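Runcombe Workshop for Rubber Care and Repair
Progress report to the Grarkonow Fund
Prepared for Annelies Brunner, Program Officer
November 3, 2019

Dear Annelies,

Thank you for your patience with this one. You asked for a short note on how the boot and bellows work was coming along, and I'm afraid you are getting a long one again, but there is a good deal to tell and most of it is good. I'll start with the work itself, then go on to the teaching, the money, and the things that haven't gone as we planned.

The work on the bench

When the grant came through, our shelves of rubber parts were in a sorry state. We had inherited boots, sleeves, gaskets and dust covers from all over, some in boxes with labels and a great many more in boxes without. The first thing we promised you was that every piece would be looked at, cleaned, and given a card saying what it was, what shape it was in, and whether it was worth keeping. As of this week there are 703 cards in the drawers. I went through a good handful of them myself over the weekend and I was delighted with how carefully they were written. The early ones say things like "black boot, OK." The later ones tell you which fold has gone stiff and where somebody once tried to patch it with the wrong glue.

We think there are around 1000 pieces altogether, though the last of the boxes from Gekdale are still stacked in the hallway and I wouldn't like to be held to it. The Gekdale boxes are slow going. They were packed with old newspaper, and the ink has come off on everything, so each piece needs a wash and a night on the rack before anyone can write a sensible word about it.

Washing has settled into a nice routine. Lukewarm water, a little mild soap, a soft brush worked around the folds, then a rinse and a pat with a cotton cloth. We gave up on the spray cleaner we had listed in the proposal (it left a shine on the rubber that looked lovely and told us nothing about the condition underneath). The unopened cans went back to the supplier and they were very decent about it.
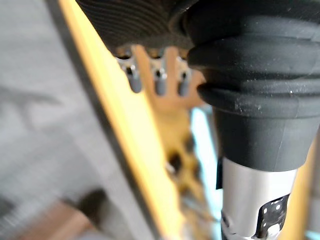 Our new inspection sheet is the piece of the project I'm proudest of. It takes a person down a part from top to bottom in the same order every time, so that two people looking at the same boot will write down much the same thing. We start at the upper folds, which do most of the bending, and go on to the narrower parts, the collar and finally the rim. People new to the work tend to wipe first and look afterward, and we've been trying hard to turn that around. A matte black boot shows you a lot before you touch it. There is light dust over the one in the picture, with a few pale specks on the lower fold in particular, and the sheet asks for exactly that sort of note, in plain words, before the brush comes out. Then comes the rim, and whether it runs straight, and then the metal below it. A bright, polished cylinder is a pleasure to check, and we ask for a line on its finish as well, even though metal was never strictly part of what you funded.

I should mention that the sheet went through several versions. The first ran to both sides of the page and people quite reasonably stopped filling in the back. The one we use now fits on a single side with a small sketch in the corner where you can mark the spot you mean. A copy is in the folder I'm sending with this letter, and you are very welcome to pass it along to anyone it might help.

The teaching

The evening course has run 2 times since the summer and both groups stayed the distance. We cover cleaning, inspection, storage, and the small repairs that are worth doing, and we spend a fair amount of time on the ones that aren't. I'd expected the repair evening to be the favorite. The storage evening won by a mile! Everyone, it seems, has a garage full of rubber things going bad on a sunny shelf, and they came back the following week with stories about what they had found and thrown out.

We also tried a daytime session for people who look after equipment for a living. Attendance was thinner than I'd hoped, and the feedback was that it moved too slowly for them. They already know what a worn boot looks like. What they wanted was help with measuring for replacements: how to take the inside width at the collar, how to tell the resting length from the stretched length, how to describe the folds to a supplier over the phone so the right part arrives. We've rewritten the session along those lines and will offer it again after the new year.

Money and materials

Spending is close to plan. The drying racks cost less than we budgeted and the card drawers cost more, and the two nearly cancel out. The Benedetti workbench you kindly let us move from the second year to the first has been delivered and put together, and it has made such a difference to have everything laid out at a comfortable height with a good lamp over it. I've attached the receipts in date order. One is a photocopy; I have asked for the original and will forward it when it comes.

There is a modest amount left in the travel line. If you have no objection, I would like to put it toward shelving for the back store, which gets no sun and stays cool, and would be just right for the pieces we mean to keep. I won't spend any of it until I hear from you.

What has been harder

Matching. I had told you we would pair the unlabeled boots with the equipment they were made for, and we have managed that far less often than I thought we would. So many of them look alike, and a supplier's mark inside the rim, when there is one, is often worn past reading. I'd like to scale this goal back to the pieces in sound condition, and leave the others described but unmatched.

The other sore point is the guidebook, which is 3 chapters along and should be further. The writing is fine, but the drawings are slow, and I keep asking for changes.

Before the next report

We hope to finish the Gekdale boxes, run the measuring session, and get the guidebook chapters to you in draft. You mentioned that you might stop by Runcombe this winter. Please do, and come on a washing day if you can. Parking is easiest on the side street, and the door sticks, so give it a good push.

With warm thanks from all of us,

Arturo Ferri
Workshop Coordinator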